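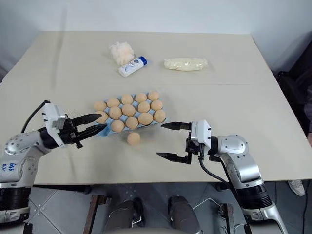

Egg tray task, head camera, one loose and one cup open at front left.

Home Forums Manipulation Teleop and Demonstration New posts Search Log in

Thread: Egg tray demos, right hand undershoots on the loose egg

tray_index
Bimanual setup, two arms with parallel grippers, operator on leader arms in the next bay. Task is to pick the egg off the tabletop and seat it in the vacant cup of the blue tray. Left hand steadies the tray, right hand does the pick. We have 200 demonstrations so far, all by the same operator (Padmavathi Kurup, who is better at this than I am by a wide margin).

The policy approaches well, opens wide, then closes a little short of the egg and rolls it toward the tray. It does this most often when the egg starts near the centre line between the hands. Start position shown above the thread. Before I ask Padmavathi for another batch I would like to know whether this is a data problem or a control problem. Action space is absolute joint position, wrist cameras on, head camera on.

kerf_and_shim
What is the latency between leader and follower? If you are logging the leader position as the action and the follower position as the state, the offset between them gets learned. Operators compensate for lag by eye and the policy has no idea that they are doing it.

tray_index
Measured at 50 ms, fairly stable. Actions are leader positions, yes.

kerf_and_shim
Then I would look there first. Plot leader against follower for the last second before closure. If the gap is larger in the good demos than in the rollouts, you have your answer.

Femby
Disagree that it is latency. 50 ms at the speed anyone moves near an egg is a millimetre or two. My money is on the assignment of hands. The vacant cup is at the front left of the tray and the pick is being done by the right hand, so the right arm has to cross in front of the tray while the left is holding the edge. Your operator will be taking a slightly different path each time to stay clear of the left wrist. The policy averages those paths and arrives between them.

Do the pick with the left. Leave the right for steadying, or don't steady at all. A full tray has enough weight to stay put.

tray_index
Tried it unsteadied. The tray creeps when a fingertip catches a cup wall, and it already sits skewed to the table edge in a lot of our starts. We vary that on purpose.

mwhitfield
Myrtle Whitfield here, I run the demonstration bench at Cinddale. We had a near identical fault on a fruit tray task last June. Both of the above may be contributing but I would check the fingers before anything else. Those long pointed ones give you a very small contact patch on a curved shell. A human on the leader arms corrects for a bad contact without noticing, by opening a touch and going again. If those regrasps stay in your demos, the policy learns that closing early is acceptable, because in the data it is always followed by a recovery.

We went through our set by hand and labelled every regrasp. Out of 207 episodes it was roughly a third. We dropped them, retrained, and the undershoot mostly went away.

Femby
Dropping recoveries is how you get a policy that can't recover. I'd keep them and cut only the failed approach, so the episode starts from the bad contact.

mwhitfield
That is a fair option if your tooling can trim mid-episode. Ours couldn't at the time. I would still not leave them in whole.

clultthorpe_bench
Unrelated to the grasp, but do you clear the back of the table between sessions? You have a fluffy white clump, a tube with a blue cap and a bag of something pale sitting behind the tray. If those were in the same spot for all 200 demos the head camera policy may be using them as landmarks. We lost a week to a coffee mug once.

tray_index
They get moved about between sessions and swapped for other bits. Distractors, same reason the tray angle varies. I can't swear the swapping was even across the set, so I will check.

Also the table has a seam toward the back. Has anyone seen a policy lock on to something like that?

kerf_and_shim
Only when the table never moved relative to the base. Crop jitter dealt with it for us.

tray_index
Ran the plot kerf_and_shim asked for. The leader-follower gap at closure is the same in demos and rollouts to within noise, so latency is not the main term. Went through the first 50 episodes looking for regrasps and there are more than I expected, nearly all with the egg near the centre line. Padmavathi says she can feel herself doing it, mostly late in a session when her wrist is tired.

Plan is to trim as Femby suggests, retrain for 4000 steps from the current checkpoint, and compare against a version with the regrasps dropped entirely.

Femby
Record a left-hand batch as well while you have her on the rig. Even 50 would tell you something.

tray_index
Will do — shorter sessions this time. Results in this thread once both runs are through.

mwhitfield
Please post the closure plots too, split by egg start position. Van Dusen in the gripper subforum has printed wider fingertip pads for the same style of jaw, and I'd be keen to see whether they shift the numbers before we order a set.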